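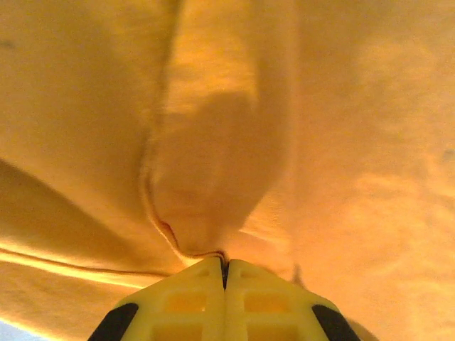
Stitched edge and hem on a yellow-orange cloth.

Seidel adds collar inspection to garment sorting at Oltow

OLTOW, June – Textile reuse company Seidel has extended its inspection procedure for donated clothing at the Oltow sorting site. Each garment is laid on a pale surface and checked at the collar, seams and hem before folding. A trial covered 2,863 garments, of which 157 were moved from resale to fiber recovery.

"Ribbed collars hold marks that a check of the front panel misses," said Despina Neagu, head of grading at Seidel. "The ribbing is now a separate line on the grading sheet."

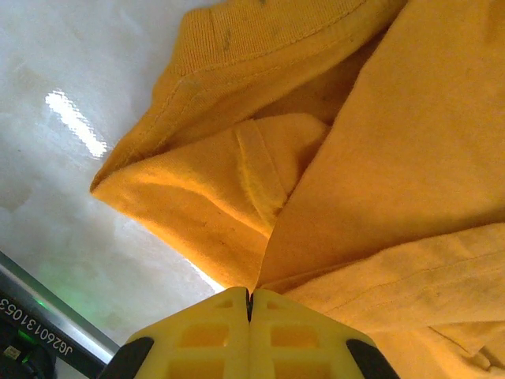
Ribbed collar with a small dark stain beside the vertical join.

Stained items are assigned to one of 3 grades according to the size and position of the mark. Fabric with intact stitching can be cut for reuse. Grading sheets are available to partner sites on request.

Press contact: Mieczysław Brzozowska, Seidel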